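2024年8月30日 工作日志

上午接着处理昨天没收尾的时间戳问题。腕部相机的图像流和关节状态走两条线程，写盘时各打各的时间，回放时夹爪开合比画面早到两三帧。之前以为是编码延迟，查下来是写盘线程在取队列时才打时间，队列一堵，时间就往后漂。改成在驱动回调里打时间，写盘线程只负责落盘。改动很小，测试倒要重写一半。

Kanagaratnam 那套回放工具默认按写盘时间对齐，所以旧数据不能直接混用。给它加了一个开关，旧数据走旧路径，新数据走回调时间。开关名字先随便取的，等合并前再改。

Visitación Cuesta 中午发来她那边的统计：旧批次共3,842段，过滤后剩2,653段。过滤条件里有一条我不同意。她把起始阶段夹爪开度不变的片段全部截掉，理由是动作为零，对策略没有信息。可是感知模块要靠这一段做背景标定，截掉以后桌面平面的拟合只能用后面的帧，手指一动，遮挡区域就跟着变，残差明显变大。回信建议保留起始段，在训练侧用掩码处理，不要在数据侧删。她还没答复。

下午做手指遮挡掩码。原来的掩码是按标定姿态渲染的，夹爪模型用的是旧版手指，没有中间那条长槽。新手指的槽内很暗，渲染掩码在槽的位置是实心的，这没关系，反正都算遮挡。麻烦在指尖：旧模型的指尖比实物短，掩码盖不住，剩下一小截深色像素，分割网络就当成物体报出来。Gestside 的日志里有173条误检，逐条看过，大多数都落在指尖附近。

取了张开状态的画面核对轮廓。

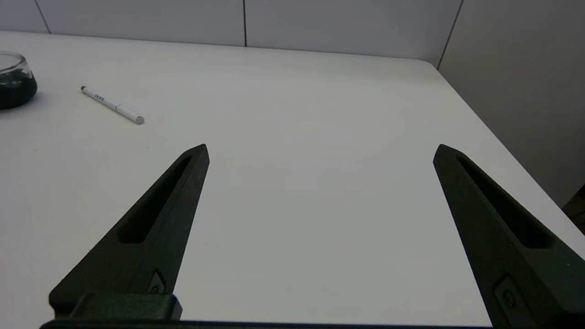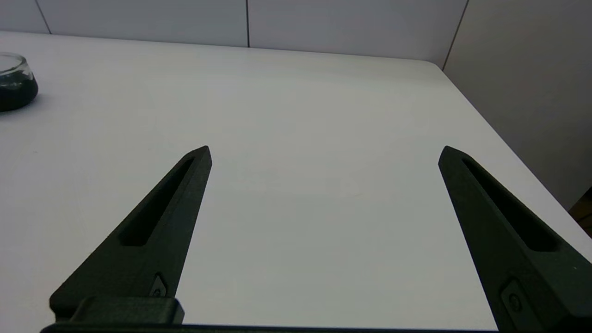
两帧都是夹爪张开，白色桌面，左侧有玻璃皿。

掩码改动

一、手指网格换成新版，重新导出，单位统一成米。上次有人导出成毫米，加载时又乘了一次比例，掩码直接铺满整幅图，查了一个晚上。

二、掩码向外膨胀2个像素。试过更大的值，会吃掉夹持点附近的有效像素，小物体在接近阶段容易丢。

三、开度从编码器读，不再用指令值。指令值和实际开度在闭合末段差得比较多，夹住东西以后手指停了，指令还在往里走。

四、底座横条单独做一块固定掩码。它相对相机不动，不需要每帧渲染，省一点时间。

桌面平面拟合

白桌面纹理太少，特征点几乎全在远端桌沿和墙板接缝上。接缝不在桌面平面内，原先的随机采样偶尔会把它们选进去，平面就往上翘。现在先用桌沿做一条粗分界，分界以外的点不参与拟合。右上角桌沿是圆角，直线模型在那里会切进桌面一点，丢掉的面积不大，暂时不管。以后换成二次曲线也可以，不急。

玻璃皿又是另一回事。透明的杯壁深度基本不可信，底部那块深色倒是很稳定。分割结果经常只给出深色部分，规划器据此算出的碰撞体偏矮，从上方经过时余量不够。临时办法是对标了“透明”的类别把碰撞体向上加高一截，加多少写在配置里，不写死。细长的笔类物体没有这个问题，但白笔放在白桌面上，边界全靠阴影和金属件，置信度来回跳。加了一个短时间窗的平滑，跳动少了，代价是物体刚出现时报得慢。

规划侧

Clindo 的接口今天没动。张开状态下的预抓取姿态还是按固定开度算的，想改成按物体宽度加余量。Litum 的控制器对开度指令有最小步长，低于步长的指令会被静默丢弃，返回值仍然是成功。四月份就记过一次，一直没修。先在我们这层加检查，小于步长的累积起来再发。

遗留

旧批次要不要重跑掩码，等 Visitación 回信再定。重跑的话起始段必须先补回来，原始包还在，索引要重建。

回放工具的开关没写文档。

膨胀值只在张开状态下核对过，半闭合和全闭合还没看。

晚上挂了一遍全量回归，占着两张卡，明早看结果。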